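Sokthorpe Flatbread Recipes: data card

Version 3, September

Summary

The set holds 203 recipes for flatbreads baked or griddled in a home kitchen. Each recipe is stored as one row of ingredients by weight and one text file of method steps. Baking notes are kept in a separate table, linked by recipe number. The set was put together for work on scaling, unit conversion and substitution in yeast and soda doughs. It contains no nutritional data.

Contents

recipes.csv: one row per recipe
steps/: one plain text file per recipe, one step per line
bakes.csv: 3000 rows, one per bake
flours.csv: flour names as written by the contributor, with the name used in the set
CHANGES: differences between versions

Sources

Recipes came from three places. The Follarstead group sent handwritten cards, which were typed up and checked twice against the card. The Durnby group sent typed sheets. The Sarıgül kitchen sent its recipes in Turkish with an English version alongside; both are kept, and the Turkish text is taken as correct where they differ.

Recipes copied from printed books were left out. Where two contributors sent the same recipe, the one with weights was kept and the other was listed in the column same_as.

Fields in recipes.csv

recipe_id: whole number, never reused
title: as given by the contributor
leaven: yeast, sourdough, soda, baking powder, none
flour_g: total flour in grams
water_g: total water in grams, including the water in milk or yoghurt
salt_g: grams
fat_g: grams, with the kind of fat in fat_type
rest_min: total resting time in minutes, all rests added together
surface: oven tray, stone, dry pan, oiled pan, grill
temp_c: oven temperature in Celsius, blank for pans and grills
pieces: number of breads made
same_as: recipe_id of a matching recipe, or blank

Water in yoghurt is worked out from a single fixed share for plain yoghurt and a second one for strained yoghurt. Both values are in the header of flours.csv, for want of a better place. Eggs are counted as water at three quarters of their shelled weight.

Conversion from cups and spoons

Sixty-seven recipes arrived with volumes only. These were converted by weighing each ingredient three times and taking the middle value. Flour was spooned into the cup and levelled with a knife. Contributors who dip the cup into the bag will have used more flour than the table shows, and the column volume_source is set to 1 for every converted recipe so that these can be dropped.

"A pinch" of salt is entered as 0.4 g. "A handful" of flour for dusting is not entered at all. Dusting flour is left out of flour_g throughout, even where the contributor gave a weight for it.

Fields in bakes.csv

bake_id: whole number
recipe_id: link to recipes.csv
scale: size of batch against the written recipe, from 0.5 to 4
room_c: kitchen temperature at the time of mixing
rise: poor, fair, good, over
colour: pale, even, dark, burnt in places
changed: free text, any departure from the recipe

Rise was judged by eye by whoever did the baking. Two people scoring the same tray agreed less often on "fair" and "good" than on the other values, and users may wish to join those two.

Known problems

Recipes 14 and 15 were swapped in version 1. Bakes recorded against them before the fix have been moved, but the free text in changed may still refer to the old numbers.

Oven temperatures are the dial setting. One of the Durnby ovens was later found to run hot. Its bakes can be picked out by oven code D2.

In the sourdough recipes the starter is split evenly into flour and water. Two contributors keep a stiffer starter than this, so their water_g is too high.

Rest times given as "overnight" are entered as 600 minutes.

Files over 2000 rows are saved without a byte order mark. Some spreadsheet programs will show the dotless letter in Sarıgül wrongly unless told that the text is UTF-8.
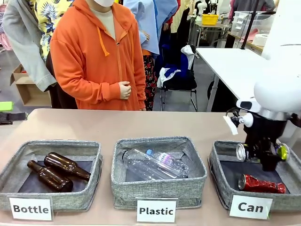 Durnby notes that the water figures for potato doughs should be treated with care, as the potatoes were weighed before boiling and were sometimes left to steam off in the pan for ten minutes or more. Durnby would prefer a separate column for boiled weight, and asks that the eight potato recipes be left out of any hydration average until there is one. This has been accepted for the next version. For now they carry the tag potato in the tags column.

Use

The set may be copied and changed for any purpose, provided the source is given as "Sokthorpe Flatbread Recipes" with the version number. The titles and method steps remain the work of the contributors and should not be printed as a cookery book without asking them.

Corrections

Send the recipe_id, the field, the present value and the proposed value. Corrections to weights need a photograph or scan of the original card. Changes to spelling in the method steps are not made unless the meaning is in doubt.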